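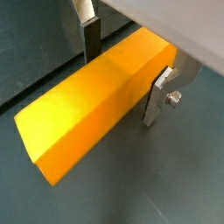

A reader wrote in last month to say her beeswax always comes out of the mold with a crack down the middle, and was there any point in pouring her own bars when Stiltico sells them ready made? I think there is! I pour mine in the kitchen every April, and cracking is the easiest problem to fix.

What you need: clean wax, an old pitcher you'll never use for food again, a saucepan wide enough to hold it, and a silicone loaf mold. I get my wax in 8 pound bags from Rarkley, but any beekeeper near you will probably have some to sell.

Step 1. Break up the wax. I put mine in a doubled grocery bag and go at it with a hammer on the back step. Small pieces melt more evenly, and you won't be standing there forever poking at one stubborn lump.

Step 2. Melt it slowly. Set the pitcher in a pan of simmering water — never straight on the burner, because wax can catch fire — and stay in the room. Keep the water low. If wax gets too hot it goes dull and loses that nice honey smell (I ruined a whole batch this way while I was on the phone).

Step 3. Strain. Pour it through a piece of old T-shirt into a second warm pitcher. Don't squeeze the cloth, or all the bits go right through.

Step 4. Warm the mold. Now we get to the cracks. A cold mold sets the outside while the middle is still liquid, and then the middle shrinks and pulls everything apart. I leave my mold on top of the warm stove for 10 minutes before I pour.

Step 5. Pour in one go, then wrap the mold in a thick towel and leave it alone. I give it overnight. Four hours is enough for a thin bar, but a deep one needs longer, and please don't put it in the fridge to hurry things up!

If a bar still cracks, just melt it again. You lose nothing but the evening. Store finished bars in brown paper, out of the sun, and if a whitish film shows up on them later, a quick rub with a soft cloth takes it off.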